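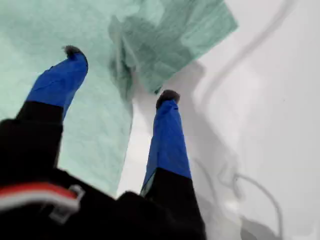 Home Skills Desk, Raris Makers' Club

Folding Thin Cloth: Tips for Hands and for Grippers

We get one question more than any other at the club: can a machine do the laundry yet? Short version -- it can do bits of it, and the bits are getting really fun to watch! Folding is the hard one. A mug keeps its shape when you grab it. A piece of thin cloth doesn't, and the see-through kind is worse, with its edges so hard to pick out from the layer underneath.

Two gripper fingers at a sheet of mint-green cloth over a white surface make a good lesson for people too. Hinata Hirano teaches our folding class and she has been telling beginners for years to pretend they only have a thumb and one finger on each hand. You slow down, you look for the edge, and the fold comes out better.

What works for us with thin fabric:

Start on a plain surface in a color that contrasts with the cloth. White under pale green is fine, white under white will drive you up the wall.

Find a straight edge first and work from that. If the middle has bunched up, leave it alone until the edges are where you want them, then smooth outward with the flat of your hand.

Pinch one layer. Rub the corner between your fingertips -- two layers slide against each other, one doesn't. (Machines have a tough time with this, and so do I after a long day.)

Grippy fingertips help. Rubber thimbles from the sewing drawer are great on slippery stuff, and Matúš Charvát swears by a slightly damp sponge to touch between folds.

Lay the fold down, don't drop it. Thin cloth catches the air and lands crooked.

So, which chores would I hand over today? Picking up solid things and putting them in a bin, sure. Wiping a flat counter, I'd let it try. A dish towel folded in half, yes, if you're patient and don't mind straightening a corner. Fitted sheets, no way! Rin Ikeda still can't get those square and she has folded laundry for 17 years.

On the shop side it's much the same story. Stacking identical boxes is easy to picture, while sorting a heap of mixed rags is still a job for people. I do think we'll get there, and I can't wait.

Rin's fitted sheet method is going up in December, with the pocket-corner trick spelled out step by step.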